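Grunley Street Kitchen: The Gallery

August 22, 2020

We rented this kitchen in July and have been furnishing it ever since, mostly by accident. The budget was 300 dollars, of which 20 remain, and I'm told those are for a doormat. What follows is a record of what we ended up with, for the relatives who keep asking and the one who keeps offering us a bread machine.

The table

Dark gray, mottled, already scuffed. The listing called the finish "volcanic." We carried it up the stairs ourselves and I would call it heavy. Crumbs don't show on it, and I count that as its best feature.

The wall

White. We tried a sample pot of a Van Wijk yellow behind the door and have agreed never to speak of it. The paint company offers 200 shades and we picked the one that came with the apartment.

The dish rack

Long, black, from Ulemis, and the subject of more discussion than our wedding menu. It holds plates on edge, in slots, like records. We had been stacking them in a heap on a towel, a system that worked fine until it was described out loud to my mother.

The dishes

No two match. I'd like to say we planned it. The blue plate and the mint-green bowl came home from separate trips to the Warkodska flea market, where there must be 3,000 plates and never a second one of anything.

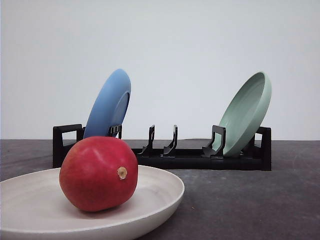
The big off-white plate was supposed to be for serving. So far we have served very little on it, our guest list being what it is this summer, so it has gone into fruit storage and seems settled there. Fruit on a plate makes the whole room look as if somebody has a plan. It also gets eaten faster than fruit in the refrigerator drawer, where we once kept a lime long enough to name it.

Still to come

Curtains, a second chair that doesn't lean, and the doormat. Shelves too, if the landlord ever answers my email.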